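Desktop Teardown Gallery

Home > Repair Room > Galleries > Desktop Teardown

Posted May 2026 by Emiko Mizuno

The Fodonham repair room takes in retired office desktops and sorts them into three groups: machines that can go back out whole, machines that are worth keeping for parts, and machines that go to the metal recycler. This page is for the second group. It goes through the inside of a tower in the order we work on it, with notes under each heading.

We had 127 desktops come through in the last intake, most of them from the Skeltesine office when it moved. Around 40 were good enough to clean up and send out again. The rest were opened up for memory, drives, power supplies and processors.

If you are new to the bench, read the notes before you pick up a screwdriver. Most of the parts in these office cases come out without one.

Before opening

Unplug the power cord and hold the power button in for a few seconds. Take out any disc or card that has been left in the front. Write the intake number on a piece of masking tape and put it on the case, not on the side panel. Panels get mixed up when several towers are open on the same day.

Side panel off

Lay the tower on its side with the removable panel facing up. Most office cases have a latch or a pair of thumbscrews. Slide the panel back, lift it, and stand it against the wall under the bench. Blow out the dust outdoors. The small Kubo blower is fine for this if you hold the fan blades still with a finger.

The open case

A Dell board with the processor socket already open and its lever up. The memory slots are the black row above it, the graphics card lies across the board below, and the blue latches along the wall are for the expansion slots.
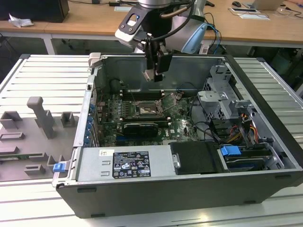
Memory

Push the clips at the ends of the slot outward and the stick will lift. Hold it by the short edges. Sort by type and size into the labeled trays, and put anything without a readable label in the tray marked "test." Mixed pairs are fine for our purposes, but keep matched pairs together with a rubber band around the bag.

Graphics card

Check for a power lead first and unplug it if there is one. Open the latch at the slot, press down the small catch at the end of the connector, and pull the card straight up. Cards go into antistatic bags. The bags are in the second drawer, and used ones are all right as long as they have no holes.

Processor

The cooler comes off before anything else here. Loosen its screws a little at a time, going corner to corner. If it will not let go, twist it gently instead of pulling. Raise the lever on the socket, open the cover, and lift the chip by its edges. Wipe off the old paste with a lint-free cloth and alcohol. Chips go in the plastic clamshells, one per shell.

Do not touch the pins in the socket. A board with bent pins can only go to recycling, and we would like to keep the good ones.

Hard drive

On many office cases a colored clip or sled releases the drive. Unplug both cables, squeeze or lift the clip, and slide the drive out. Every drive goes straight into the locked bin, including the ones that look dead. Drives are wiped or shredded, and the serial number goes on the drive sheet next to the intake number.

Drives under 200 GB are not kept for reuse. They still go on the sheet.

Power supply

Trace each bundle of wires and unplug it at the far end before you try to move the supply. Some are held by screws at the back, some by a release tab inside the case, and some by both. Never open the supply itself. Read the wattage from the label and write it on tape in large numbers so it can be seen on the shelf.

Cables and small parts

Coil cables loosely and put them in the Unico bins by type. Screws go in the jar at the end of the bench. Speakers, fans and front panel switches are kept only if they look clean, and the box for them is small.

Empty cases

Put the side panel back on before stacking. Stacks are 4 high at most, against the back wall, front bezels facing the same way. The recycler collects again in June, so there is still room for now.

Questions about the galleries or the drive sheet can go to Emiko at the repair room desk.

Back to all galleries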